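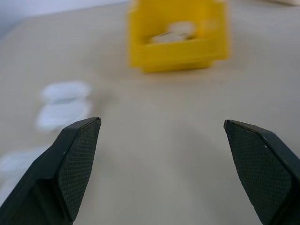
Purov Pick — bin sorting software for two-finger arms

Version 3, by Thenmozhi Raju
Single-arm license: $558
Lab license (up to six arms): $1,567
Lab license with two years of support: $2,749

Hi, and thanks for stopping by! I wrote the first version of Pick for myself, when I got tired of tuning grasp scripts by hand every time somebody handed me a new object. It's grown a lot (there are five of us on it now) but it still does one job: you tell it what goes in which bin, and it works out how to get it there with the camera you already have on the wrist.

What you get

Pick runs on an ordinary Linux desktop next to your arm controller. It takes the wrist camera stream, finds the things on the table, ranks the grasps and sends the motion. There's a little window where you can watch the ranking change live, and I have to admit I still leave that open all day just because I like looking at it.

The big change in version 3 is how it handles blur. A wrist camera usually has the fingertips sharp and everything out on the table soft, and the old version wanted crisp outlines before it would commit to anything. Now it makes a rough guess from far out, starts moving, and keeps correcting as the object comes into focus. Pale objects on a pale table were our worst case by a mile. They're a lot better now — not perfect, and if yours are white on glossy white I'd try the demo before paying for anything.

Bins

Draw a box around your bin once in the setup screen and Pick learns the rim and the open side. Low-front bins are fine. It checks the front wall height before each drop so the fingers don't clip it, and it looks at what's already inside so it won't let go on top of a pile. You can turn that check off for soft stuff. Strong, solid bin colors are easiest. Clear plastic works if you stick a strip of tape on the rim (Muthu Kurian figured that one out and saved me a month of work).

Finger masking

Your own gripper shows up in every shot, so Pick has to know to ignore it. Open and close the fingers a few times during setup and it builds the mask by itself. Textured pads, dark fingers, scuffed edges, all fine. Do it again if you swap the pads! I forget this constantly and then wonder why it's trying to pick up a fingertip.

What you'll need

A two-finger parallel or angular gripper
A color wrist camera, 30 frames a second or better
A graphics card with 8 GB of memory
A driver for your arm. We ship ones for Mosidia and Leclerc controllers, and there's a plain Python interface for everything else

Logs and replay

Pick keeps the last 1,000 attempts on disk, with the video and the grasp it chose, and you can replay any of them against new settings without touching the arm. Jinfeng Liang wrote the replay tool in April and it's my favorite part of the whole package.

Not included

No depth camera support yet. No suction cups. Conveyors are something I'd love to do, but please don't buy this version hoping for them.

Trying it out

The demo is the full program with a 30-day limit, and your settings carry over if you buy. Questions about licenses go to Shobha Mathew, and anything technical comes to me through the support form. Send a replay file with it if you can, it makes my life so much easier.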